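Skirnska Moves Office Waste Out From Under the Desk

Shared pedal bins and blue liners to replace deskside baskets at Darnamlow business center by September

DARNAMLOW, 6th July – Skirnska, a facilities firm that looks after office buildings for small and mid-sized tenants, today announced a change in how it handles everyday trash at the Darnamlow business center. Deskside baskets are being taken out floor by floor. In their place, tenants will share step-operated bins set in corners and at the ends of corridors, with bags changed on a fixed round.

The program starts on the second floor and will cover all 4 floors of the building by September. When it is finished, 131 small baskets will have been removed and 90 shared bins will be in use.

"Most of the baskets we empty have a coffee cup and a tissue in them," said Wulan Ong, operations manager at Skirnska. "We were changing a bag for that, every evening, at every desk. People can walk a few steps to a bin, and the bag can be full when we take it."

The bins were chosen after a trial in the offices of Penadex, a billing services company on the second floor. Three styles were tried: an open-top bin, a swing-lid bin and a pedal bin. Penadex staff asked for the pedal bin. The lid stays shut when nobody is using it, and people carrying a laptop or a lunch tray do not need a free hand to open it.

Color was settled during the same trial. Gray bins matched the carpet and were walked past. Yellow ones were found right away, including by visitors. Each bin stands close to the wall with its pedal facing into the room, so that it stays out of the walkway and can be reached from the front.

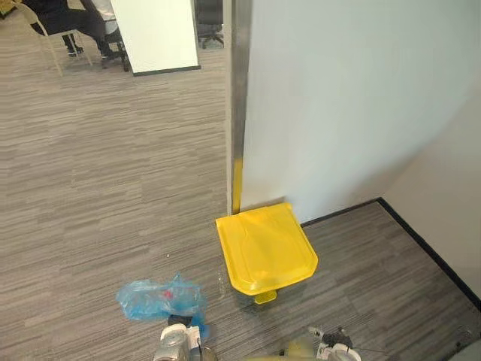
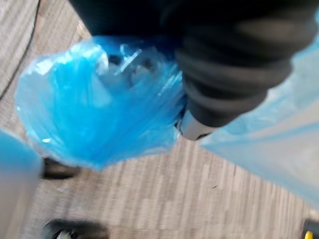

First picture: a yellow pedal bin in its corner on the striped carpet. Second picture: blue plastic bag and paler plastic sheet.

Bags will be blue and lightly see-through in all general waste bins. Skirnska used black bags in the building until this spring. With the new ones, cleaning staff can get some idea of what is inside before lifting, and a bag that has picked up a stapler or a glass jar can be set aside. The bags are supplied by Tuhumury, which already delivers paper goods to the center.

The cleaning round itself is also changing. Each floor will get one full bag change in the early evening and a shorter check before noon, mainly for bins near kitchens and meeting rooms. Used bags will be tied at the bin, taken to the service elevator and brought down to the loading area the same evening. Spare bags will be kept in the supply closet on each floor – tenants are welcome to take one if a bin fills up early.

Rhydian Llewellyn, office manager at Penadex, said the first weeks took some getting used to. "A few people wanted their baskets back, and I was one of them," he said. "What changed my mind was lunch. We used to have food sitting under desks all afternoon. Now it goes in the corner with a lid on it."

Paper and cardboard collection is not affected. Tenants should keep using the flat trays beside the printers. Batteries, ink cartridges and broken electronics should still be handed in at the front desk and should not go in the yellow bins.

Tenants on the first, third and fourth floors will receive a floor plan showing where their bins will stand. Requests to move a bin can be made up to 11 days after the plan arrives. Bins cannot be placed in front of fire doors, electrical panels or floor outlets.

Skirnska provides cleaning, waste handling and minor repairs for office buildings. Tenants with questions about the new bins can ask for Wulan Ong at the Skirnska service desk, on the ground level of the Darnamlow business center next to the mail room.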